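Furniture Assembly Technician (flat-pack plastic seating), fixed term
Dikano Seating, Assembly and Documentation Unit
Reference: Altik stacking and knock-down range

Dikano is seeking applications for three fixed-term positions in its Assembly and Documentation Unit. The positions support the pre-release checking of the Altik range, a group of white moulded chairs supplied with legs detached. Successful applicants will assemble, inspect, dismantle and repack chairs according to written procedures, and will record the results in a form that can be used by the instruction-sheet authors.

The positions report to Gunnlaugur Hjaltadóttir, Unit Lead. The term is 13 weeks, commencing in July, with no guarantee of extension.

Description of the work

Each chair arrives as a seat and back, a set of tubular legs and a fastener bag. Assembly is carried out with the chair on its back and the underside of the seat facing the technician. Legs are fitted to the moulded sockets at the corners, front pair first, and seated to full depth before any fastener is tightened. Work is done on sheeting to protect the visible faces. Chairs may be worked at table height or at floor level, depending on the procedure under review. 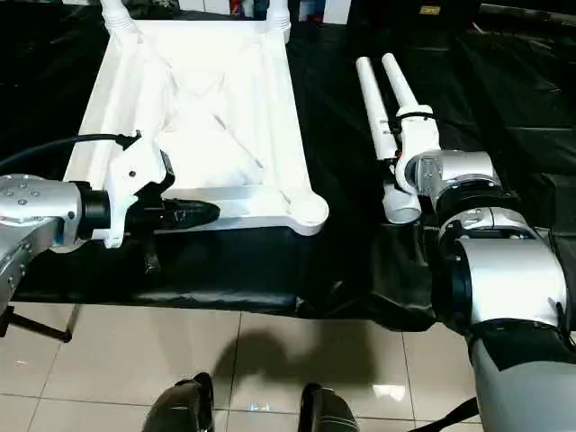
Chair on its back on black sheeting, X-shaped ribbing on the underside of the seat. Two white tubes held at right.

The underside is the primary inspection surface. Technicians check the cross ribs for short fill and sink, the rails for flash, and the sockets for ovality. A leg that enters its socket without resistance is recorded as a fault in the same way as a leg that will not enter. Faulty parts are tagged and set aside and are not to be trimmed, sanded or swapped between units.

Duties

Assemble and dismantle chairs to the current revision of the procedure, in the order given.
Measure and record leg insertion depth at each corner.
Check finished chairs for rock on the levelling plate.
Note any step in the draft instructions that is ambiguous, out of sequence or missing.
Repack dismantled units to the carton plan, including the Ernine fibre inserts.
Keep the work area, sheeting and hand tools clean and accounted for at the end of each shift.

Throughput is expected to settle at some 42 chairs per technician per week once training is complete. Accuracy of records takes precedence over this figure.

Handling requirements

The legs give the chair an awkward outline once fitted. With the seat inverted they stand well clear of the work surface, and the pair nearest the technician will obstruct access to the front rim. 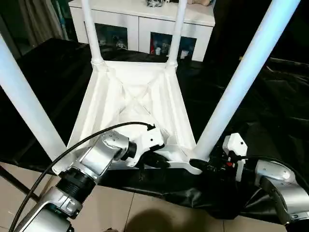

Technicians must be able to hold the seat steady by its rim while working at a corner socket, and to turn a completed chair onto its feet without levering on a single leg. Levering is the most common cause of whitening at the socket wall, and units marked in this way are rejected. Part of each shift is spent kneeling. Knee pads and cut-resistant gloves are supplied; steel-capped footwear is not.

Essential criteria

Demonstrated experience in light assembly, packing, joinery, upholstery or a comparable trade.
Ability to follow a written procedure exactly and to report deviations in plain English.
Competence with callipers, depth gauge and torque driver.
Normal or corrected colour vision. Stress whitening must be distinguished from the base colour of the plastic under overhead lighting.
Current right to work in Australia.

Desirable criteria

Familiarity with injection-moulded components and their usual defects.
Experience in reviewing or drafting assembly instructions.
Previous use of Zoëga stock-recording software. Training will be provided if required.

Conditions

Full-time, day shift, Monday to Friday. Superannuation is paid in addition to the hourly rate. Annual and personal leave accrue on a pro rata basis. On-site parking is available. Public transport users should allow a 3 km walk from the nearest station.

How to apply

Send a résumé and a cover letter of no more than one page addressing the essential criteria. Shortlisted applicants will attend a paid practical assessment in which one chair is assembled, inspected and repacked from a draft procedure. The draft will contain errors, and applicants are assessed on those they record.

Applications should be marked to the attention of Gunnlaugur Hjaltadóttir and quote the Altik reference. Late applications will be held on file for the following intake.

Posted 2025-04-05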